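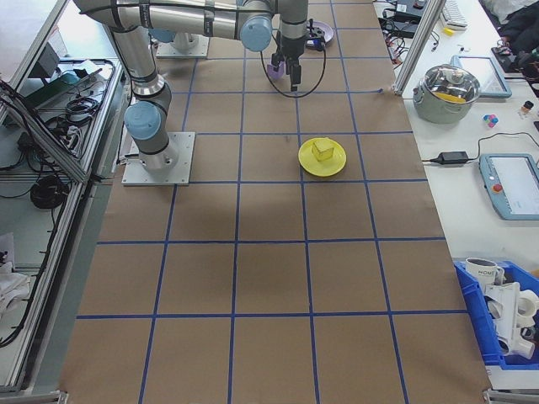
发件人:李少华
收件人:工作台与用品管理邮件列表
日期:2018年11月28日
主题:回复:关于大工作台铺纸及网格胶带更换事宜

各位同事:

Perrine Lecomte 女士来函收悉。经与 Vilmos Szalai 先生商议,现就大工作台台面的维护事项答复如下。

一、台面覆纸。继续使用棕色牛皮纸,不改用白纸。现有覆纸已有轻微折痕,请在下次更换时整幅铺设,避免中间拼接。铺纸前应先将台面擦净,纸边在台沿下方固定。

二、网格胶带。仍用蓝色胶带,先贴纵线,后贴横线,交叉处压平。旧胶带不得在原纸上揭下重贴,应随旧纸一并撤除。

三、盘子与方块。黄色圆盘、淡紫色圆盘及各色小方块为台面常用物品,使用完毕后请放回用品盒。盘子请用软布擦拭,勿用含酒精的清洁剂。如有缺失,请在登记簿上注明颜色。

四、侧面架子。架上线缆应分别盘好,以扎带固定,不得垂至过道。擦拭用的白布请叠放整齐,用后及时送洗。

五、采购。牛皮纸和胶带由 Wellington Miranda 先生统一向 Ritavitz 订购,本次订牛皮纸2卷、胶带5卷,费用列入用品科目,该科目本年度余额为3,887元。各组请勿自行购买,以免规格不一。

关于来函所提预留时间,同意按60分钟安排。更换期间台面停止使用,请各组提前取走个人物品。

以上各项如有异议,请直接回复本列表。

此致
敬礼

李少华
用品管理组

Perrine Lecomte 写道:
> 各位同事:
>
> 大工作台的覆纸自八月铺设以来尚未更换,现拟重新铺纸并贴网格。有以下几点请予确认:
>
> 1. 是否仍用牛皮纸?Andor Halász 先生曾建议改用白纸,理由是浅色物品的边缘较易辨认。我个人认为,黄色盘子放在白纸上并不比现在清楚。
> 2. 网格胶带是否沿用蓝色?
> 3. 更换工作拟预留60分钟,是否妥当?
>
> 另,侧面架子上的线缆较为杂乱,建议一并整理。
>
> 盼复。
>
> Perrine Lecomte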